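Oct 2, 2020

ok so the Kalton PD overtime records finally came through. thread, typing fast, sorry in advance

Background for new people: in July I asked for every traffic stop overtime slip from the Riltitz Road detail. State grant money, seat belt enforcement. Cops get paid extra to sit there and write tickets

City said 2 weeks. Then "under review." Then they wanted a copying fee for files they were going to email me. Paid it. Whatever

What I got: 56 slips. Each one is supposed to have a stop log stapled to it, saying who got pulled over, what time, warning or ticket

27 have no log. Just hours and a signature. That's it. That's the paperwork

And the ones that DO have logs, some of the times overlap with court. Same officer, same afternoon, signed in at the courthouse and also writing a seat belt ticket out by the Seltia warehouse. Pick one

Worst one so far: full evening shift claimed, log lists a single stop, and the ticket number on it belongs to a parking ticket downtown. I looked it up on the city's own site. Took me a minute

Before anybody yells at me, no, a missing log doesn't prove no one worked the shift. Paper gets lost. But the grant rules say no log, no pay, and they got paid

Asked the department about it. Reply in full: "The matter is being handled internally." Asked who's handling it. No reply

Asked the city manager's office too. They said talk to the department lol

My cousin got a $50 ticket on that detail btw so yes I have feelings about it. She was wearing her belt. She paid becuase she couldn't get off work to fight it

If you got stopped on Riltitz Road this summer in the evening, dig out the ticket. I want the date, time and badge number. Black out your name and address before you send it, please, people keep forgetting

DMs open. Not posting anyone's ticket without asking first

Council meets again in two weeks, public comment is at the start, you have to sign the sheet before they open. Parking in back

Next request is going in tonight, dispatch logs for the same dates. Should line up with the slips if the shifts were real. will post when I hear

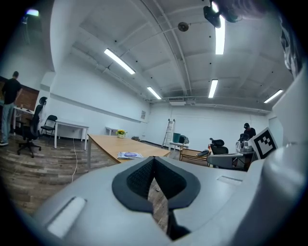
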